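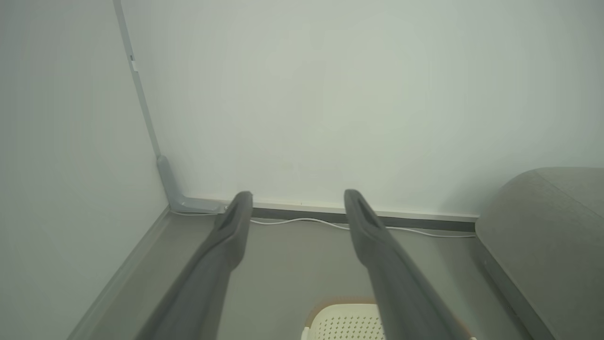
Why would a company that buys robots for other people keep telling them to wait a quarter? Ostapchuk put that to us in our very first planning call, and we still get asked it a lot, so let's start there.

We're Boltar, and I'm the one who answers the phone most mornings. We help small shops and schools plan and budget for automation gear. We don't sell arms or grippers and we don't take a cut from anybody who does (I get asked that a lot, too!). You pay us a flat fee, we sit down with your numbers, and you leave with a shopping list you can defend to whoever signs the checks.

I got into this after a purchase of my own went sideways. I'd budgeted for the arm and forgotten the mounts, the spare fingers, the training days and the electrician. The overrun was 28 percent, and I had to explain every penny of it. Now those lines go at the top of the sheet.

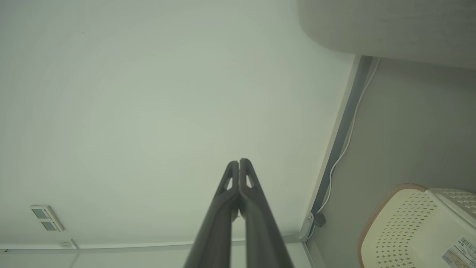

Gripper closed, fingertips together.

Most plans take us 3 weeks. The Numitz plan took longer, but they were comparing leasing with buying across two buildings and kept finding more questions, which I loved. For Sulton we cut the wish list down to one cell and put 20 percent aside for parts and repairs, and they're adding the second cell in January.

We keep the client list small, and we'd like to hear from you before you've asked for quotes if you can manage it. Already got quotes? Send them anyway, coffee stains and all. The first call is free, and bring your ceiling heights, your floor plan and a budget figure, even a wobbly one.

Page last updated 11 August 2024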